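Ralodthorpe School Board Candidate Forum Transcripts: Data Card

Summary

This collection holds transcripts of candidate forums held ahead of school board elections in the Ralodthorpe district. It contains 228 transcripts in English, divided into 1690 speaker turns that have been labeled by topic. The collection is maintained by the Sirngate Civic Records Office and is intended for the study of local campaign speech.

Contents

Each transcript is stored as a plain text file, with a companion table giving the seat contested, the venue and the length of the session. Speaker turns carry one main topic label and may carry a second. Labels cover budget, staffing, transportation, facilities, curriculum, student welfare and board conduct. Audience questions are included where the speaker used a microphone. Remarks made away from the microphone are marked as inaudible and are not reconstructed. 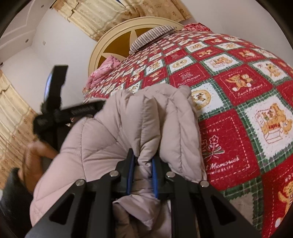 Student welfare is the broadest of the topic labels and the one on which annotators most often disagreed. It covers meals, counseling, attendance and winter clothing assistance, the last of which was raised at nearly every October forum. Candidates used "coat," "parka" and "puffer" for the same item, and all three are indexed under outerwear. A quilted puffer in pale pink, as shown, would be indexed there regardless of the word chosen by the speaker. Statements about who should pay for such assistance receive budget as a second label.

Annotation

Two annotators labeled every turn independently, using the Morikawa topic guide, version 2. Disagreements were settled by a third reader. Candidate names were replaced with stable codes before annotation began. Party affiliation was not recorded, as the seats are nonpartisan under district rules.
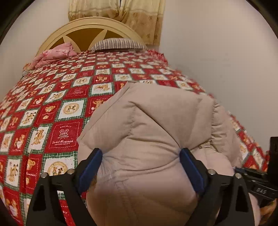
Donation appeals are retained when a candidate or moderator made them during the recorded session. They are labeled student welfare and tagged "appeal" in the companion table. Appeals differ widely in detail: one speaker may ask for "warm things," while another may specify a down jacket with thick quilted baffles, like the beige one on the bed. The tag applies equally to both.

Known Limitations

Some 200 turns contain overlapping speech and should be used with caution. Forums for uncontested seats are not represented. The collection should not be used to estimate public support for any candidate or measure.

Access

Files may be requested through the Zoltik repository. Corrections are reviewed on the first Thursday of each month and entered in the change log.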